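Proyecto Vustden: informe de avance para Dredell
24 de mayo de 2021. Redacta: Ansel Villanueva

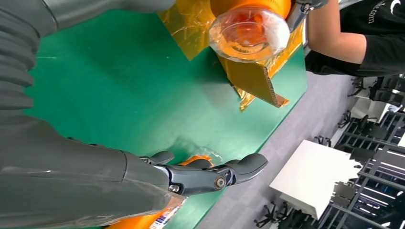
Como pedían menos adjetivos y más datos que en el informe de marzo, empiezo por los datos. El planificador de agarres ha completado 336 intentos en este periodo y 62 acabaron en fallo. El anterior fallaba más, aunque tenía la cortesía de hacerlo siempre igual. Este es creativo.

Percepción. Mitsuko Fukuda ha reescrito la segmentación para envases con plástico transparente o brillante, que la versión antigua consideraba una opinión. Ahora publica una máscara con su nivel de confianza, y el planificador se abstiene si el valor es bajo. La cinta adhesiva con reflejos sigue dando guerra – ve dos bordes donde hay uno y se enamora del equivocado.

Control. Spyros Psarras ha separado el lazo de la mano del lazo del brazo. Antes compartían reloj y, cuando uno se retrasaba, el otro lo esperaba con los dedos a medio cerrar. Queda por ajustar la transición entre aproximación y contacto, que hoy depende de 2 umbrales puestos a mano por alguien que prefiere no figurar aquí.

Herramientas. El registro de Villel ya guarda juntos las trayectorias, las imágenes de muñeca y la versión exacta del código. Hye-jin Wi ha migrado 3555 secuencias antiguas; las que no traían versión están en una carpeta llamada «arqueología».

Retrasos. La integración con Gkikas no está terminada. Su interfaz cambió de nombre a tres campos sin avisar y tardamos una semana en dejar de culpar a la cámara.

Próximo periodo: cerrar Gkikas, sustituir los umbrales por una estimación de contacto y repetir la serie completa con los mismos objetos. Pedimos además ampliar el disco del servidor. Areti Xenos tiene el presupuesto y lo envía por separado.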